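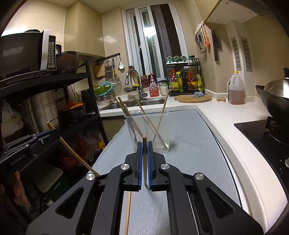

Water hardness and dishwasher settings: notes for Postano residents

The Postano supply changed over to the Wendano wellfield in March. Hardness at the tap is now 12 grains per gallon in all buildings on the loop. Dishwashers set for the old supply are under-dosing salt and should be adjusted. The procedure below covers the Halvorsen built-in units with internal softeners. Feltik countertop units have no softener and are covered at the end.

What the softener does

Incoming water passes through a bed of resin beads that hold sodium. Calcium and magnesium swap places with the sodium and stay on the resin. After a set number of wash cycles the bed is full and the machine flushes it with brine from the salt reservoir. The hardness setting controls how often that flush takes place. Set too low, the bed is exhausted before the flush and hard water reaches the spray arms. Set too high, the machine uses more salt and water than it needs, with no gain in results.

Scale shows first on clear surfaces and on the heating element. A white film that dissolves in vinegar is scale. A film that doesn't dissolve, and looks faintly iridescent when the piece is tilted, is etching. Etching is permanent and is made worse by soft water combined with too much detergent.

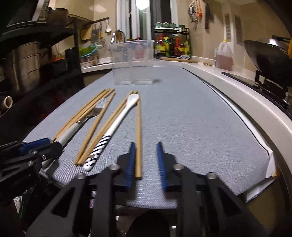
Can water softener pellets from the hardware store be used in the reservoir?
Only coarse dishwasher salt should go in. Pellets are too large to pack evenly and dissolve slowly, and table salt is fine enough to cake and block the brine line. Many table salts also contain anti-caking agents that foul the resin.

Changing the setting

With the door open and the power on, hold the program button until the display blinks. Press start to step through the levels. Level 5 is correct for the present supply. Switch off at the power button to store the value. Units still showing level 2 have not been changed since installation.

Fill the reservoir at the next salt light, then run a rinse cycle immediately. Spilled brine left standing in the tub will pit stainless steel. The water that overflows during filling is normal.

Detergent should be reduced by a quarter once the softener is working at the new level. Residents using all-in-one tablets should leave the softener on, as the tablets are not formulated for water this hard. Rinse aid stays at the middle position.

Unfinished wood, bamboo and anything with a glued handle should be washed by hand at any hardness level. Heat and alkaline detergent lift the grain and soften the adhesive.
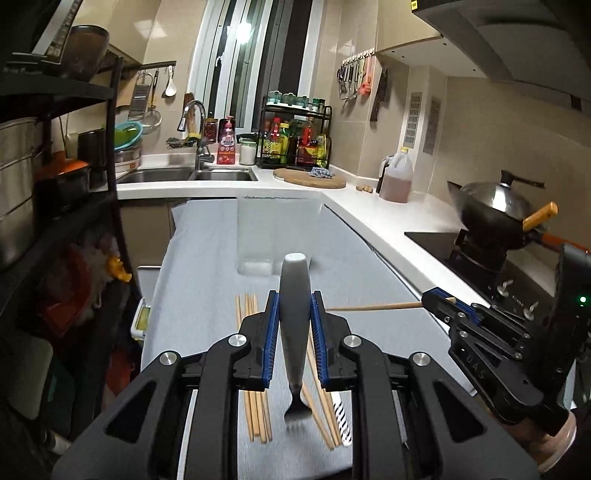
Feltik countertop units

Descale every 100 cycles with plain citric acid, machine empty, hottest program. Do not add detergent to the same cycle. Clean the inlet screen at the same time by closing the supply valve, unscrewing the hose and rinsing the screen under the tap.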